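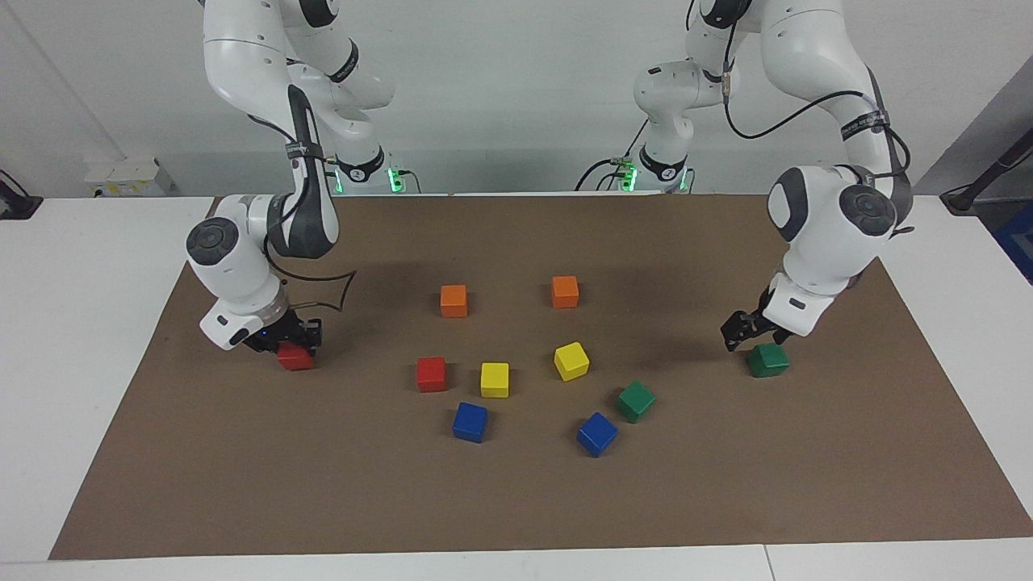

Wooden cubes in five colours.

About Brollico

Brollico is a toy lending library with a shop front on Pastor Street in Illa. Families, childminders, nurseries and schools pay a membership fee and borrow toys, games and puzzles from us in the same way they would borrow books. We hold more than 3000 items, from baby rattles to strategy games for teenagers and adults.

How we started

Lucía Lorente and Hugo Prieto opened Brollico in a former shoe repair shop. Lucía had been a nursery teacher and Hugo had worked in the hire trade, mostly party furniture and marquees. They had talked for some years about how quickly children grow out of toys, and how much good stuff ends up in lofts. The first stock came from their own houses, a few nursery closures and a lot of car boot sales. The counter from the shoe repair shop is still in use and still smells slightly of polish in warm weather.

For the first winter we opened only on Saturday mornings. We moved to full opening hours the following February and took over the rooms at the back later the same year. These are now the store and the cleaning room.

What we lend

Our shelves are arranged by the kind of play, with ages marked on the labels as a guide. Building and construction is the biggest section and the one that goes out most. After that come pretend play, puzzles, board games, music, outdoor toys and the baby shelves by the door. Large items such as slides, play kitchens and ride-on tractors are kept in the store and need to be reserved.

We do not lend soft toys, because they are hard to clean properly between homes. We do not lend anything that needs an app or an online account to work. Battery toys are lent without batteries.

Membership

Household members can take up to four items at a time and keep them for three weeks. You can renew twice unless someone else is waiting. Nurseries, schools and registered childminders have their own membership, with a longer loan and a higher limit. At present we have 360 household members and 40 group members, most of them within a short drive of Illa.

You can join at the counter. Please bring something with your address on it. The fee covers a year from the day you join and there is no deposit except on the large items.

Missing pieces and breakages

Every item has a contents card inside the lid. We check it when it goes out and again when it comes back, which is why returns can take a few minutes at busy times.

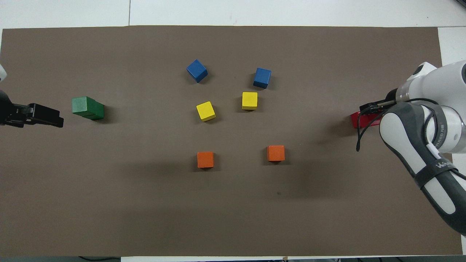 If a piece is missing, we ask you to have another look at home and bring it in when it turns up. Most do. We keep a drawer of spare parts, sorted by maker where we know it, and Ignacio Aranda can often match a lost peg or wheel from there. Ordinary wear is our problem and we do not charge for it. If something is lost altogether or broken beyond repair, we ask for half of what we paid.

Cleaning

Plastic items are washed and dried after each loan. Wooden items are wiped down and left to air overnight, so a wooden toy returned on one day is not lent again until the next. Puzzles and card games are checked and wiped by hand. Outdoor toys are hosed down in the yard, and we would be grateful if the worst of the mud stayed at your end.

Who works here

Lucía Lorente runs the library and chooses the stock. She also visits nurseries that want help deciding what to borrow.

Hugo Prieto looks after the large items, the van and the accounts.

Estíbaliz Pacheco is on the counter most days and handles memberships. If you have emailed us, it was probably Estíbaliz who replied.

Ignacio Aranda does repairs and safety checks. He joined us after many years as a joiner and has a bench at the back of the store.

Maximiliano Rivas keeps the catalogue, which runs on a system called Atix. He is also the person to ask about board games - he runs the games evening upstairs once a month.

Giving us toys

We take donations of toys and games in good condition, complete or very nearly so. Please ring first, as space is short, and please do not leave bags on the step. Anything we cannot use is passed on or recycled.

Finding us

We are closed on Monday. The bus from the station stops across the road, and there is room for pushchairs inside the door. For large items you can pull in at the yard gate behind the shop - sound the bell and one of us will come out.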